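Work cloth

A work cloth, also called a bench cloth or surface cloth, is a piece of fabric spread over a table or bench to give small objects a plain, even-colored background. It differs from a tablecloth mainly in what it is used for, and some writers doubt that it deserves a separate name at all. Greens and blue-greens are often sold for the purpose.
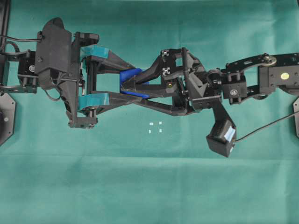
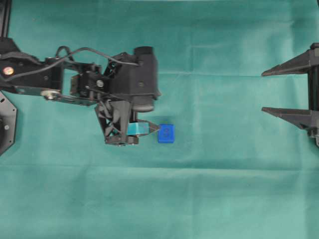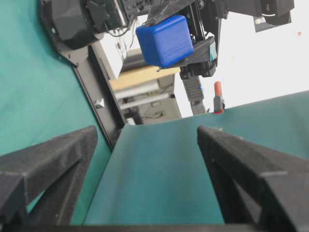
Teal-green cloth as a surface covering, with a blue object. Creases show in the first and second views.

Terminology

The term has no agreed definition. The Clernow handbook of workshop furnishings lists "work cloth" and "bench cloth" as separate entries but gives nearly the same text for both. Sellers use the words loosely, and a cloth offered under one name may appear under the other a season later.

Claimed benefits

Makers usually say that a work cloth cuts glare, quiets the sound of things being set down, and makes small parts easier to see. The first claim is plausible for matte fabrics laid over a shiny top. The second depends on how thick the cloth is, a detail often missing from the label.

The third claim is the most repeated and the least well supported. A bright blue block on blue-green fabric is easy to find, but it would be easy to find on most plain tables too. Kivero, a supplier of bench goods, long advertised that its green cloth let users find dropped parts "in half the time." The line rested on a trial with 16 people, all of them customers, and no bare table was tested for comparison. It was removed from the catalog in July.

Creases

Cloth that has been stored folded tends to keep its fold lines, often as a loose grid of ridges and faint shadows. Whether this matters is disputed. Deok-su Seol, writing in the newsletter Flovau, measured 100 fold lines on new cloths and found that 9 were high enough to tip a small upright part. He did not say how the cloths had been stored, and the result has not been repeated.

Ironing, steaming and storing the cloth on a roll are all recommended in sales literature. "Wrinkle-free" cloths are also sold, though the phrase is rarely explained.

Alternatives

Felt, rubber mats and painted boards do much the same job. Boards do not crease, but they are awkward to store. Rubber mats lie flatter than most fabric and can usually be wiped clean. Claims that cloth is always the cheaper choice tend to leave out washing and replacement.

See also: Drop cloth; Cutting mat; Table linen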